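Pince à main Kamness : poste de dressage assisté

Le poste Kamness équipe les ateliers de restauration collective qui automatisent la mise en place des couverts. Un opérateur y exécute les gestes du métier avec une pince dans chaque main ; le bras automatisé les reproduit ensuite en cadence.

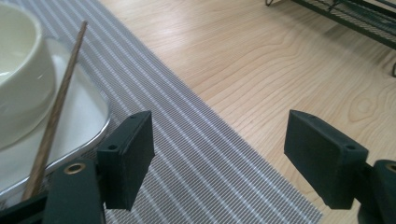

La mise en service comprend 2 jours de formation sur site. Aucune connaissance en programmation n'est exigée du personnel de salle ou de cuisine.
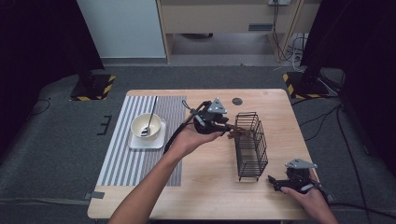
L'affectation des agents est revue avec l'encadrement avant toute installation. Les tâches répétitives passent au bras, le contrôle et la reprise des défauts restent confiés aux équipes. Le travail s'effectue à deux mains, chaque pince étant reliée par son propre câble noir, dont le passage doit être prévu lors de l'implantation de la table.

Les doigts se remplacent par paire, sous la référence 379.
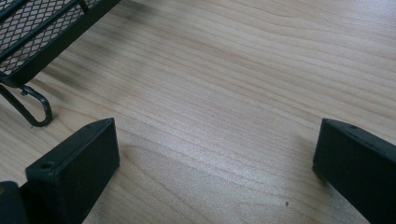
Entretien et pièces

Les doigts sont nettoyés à la fin de chaque service avec un chiffon non pelucheux. Le jeu de rechange (référence 653) est expédié depuis le dépôt de Laltham.

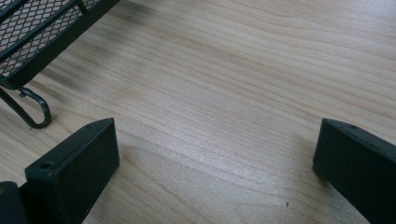
Traldale indique que ses 56 agents ont conservé leur poste après l'installation d'octobre, mais que les horaires du matin ont dû être renégociés et que la formation aurait gagné à débuter plus tôt.

Page mise à jour le 7 mars 2026.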